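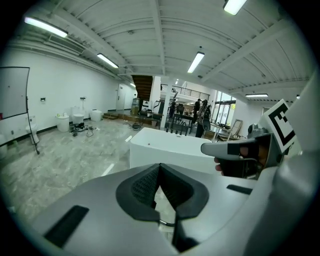 Home Stories Archive Submissions Contact

Search stories Enter keyword Go

Showroom Hours

The job was 600 demonstrations of a person putting a thing down.

That was how the contract from Nonirell put it, more or less. It said "placement with intent" and had a colour-coded appendix, but we all read it the same way. You squeezed the trigger, you picked the thing up, you carried it to where it ought to go and you let it go there. Then you did it again, from a slightly different spot, as if you'd only just thought of it.

I'd come off eleven years of fitting bathrooms, so they put me on the bathroom set. The building had been a Toston showroom and a lot of the stock was still there, toilets along one wall, a tub out in the open with no taps and no drain line. I noticed that the first morning. You could carry a washcloth to that tub all day and it would never be a bath.

"It doesn't need water," said the shift lead. "It needs variety."

"Variety of what?"

"Of you."

I had my doubts about this and I wasn't shy with them. The idea was that the model, which they called Plollatora for reasons I never got out of anyone, would watch what my hands did through the grippers and work out the rest for itself. The rest was a big word. The rest included why you hang a cloth over the edge when it's wet and fold it when it's dry, and which edge, and what kind of person lives in the house. I had been in plenty of houses. I knew people who'd cry over a towel on the wrong rail.

"So write that down," said the shift lead, when I brought it up.

"Where?"

There was no place to write it down. There was a box for notes on the tablet, and it took 24 characters.

The grippers were heavier than they looked, and by lunch my forearms had gone to string. The trick was to forget you had fingers. New people kept wanting to reach out with a thumb and nudge the cloth straight, and every time they did the take was thrown out. I nudged plenty. After a week I stopped, and then one night at home I caught myself picking up a fork with my whole hand closed around it like a kid with a crayon. My daughter asked if I was sore. I said I was at work.

They paid by the accepted take. An accepted take was smooth, with no pause longer than eight seconds and no second tries. I thought that was backwards and said so. Half of what I knew about bathrooms was second tries. You set the thing down, you step back, you see it's wrong, you pick it up again. Cut all that out and what you've got is 600 films of somebody who is never mistaken.

"It'll learn recovery in the next phase," I was told.

"Who from?"

"There's a budget for it."

The next phase was in March, and then it was after March.

One afternoon a man came through from Verhoeven, the outfit paying for Nonirell, in a coat too good for the floor. He watched me take a cloth from the top of a toilet tank and put it on the rim of the tub. He watched me do it again. He asked whether I thought a machine could do what I did.

I said it could do what I was doing, no trouble. I said I couldn't speak for the other thing.

He laughed and wrote something down. He had a proper notebook, with room in it.

The last week, I started cheating. I don't know what else to call it. I'd make the carry nice and smooth, no pause, nothing they could throw out, but on the way down I'd turn the cloth so the hem faced the wall. It's what my first boss taught me. Customers don't see it. They just stand in the doorway and feel that the room's all right, and then they pay you.

I did it on every take I had left. The shift lead never mentioned it, and the checking software passed them all. When the total came up on the tablet I signed for it, hung the grippers on their hooks and caught the early bus.

A letter came in the spring to say the set had been extended to 2000 and would I be available. There was a page of updated guidelines with it. Most of it was the same stuff about thumbs. Near the bottom, under a heading about consistency, it said contributors should be careful to keep the hem to the wall.

I read it standing up in the kitchen. Then I went and looked at the hand towel by the sink, which my daughter had left in a ball, and I stood there for a while deciding whether to touch it.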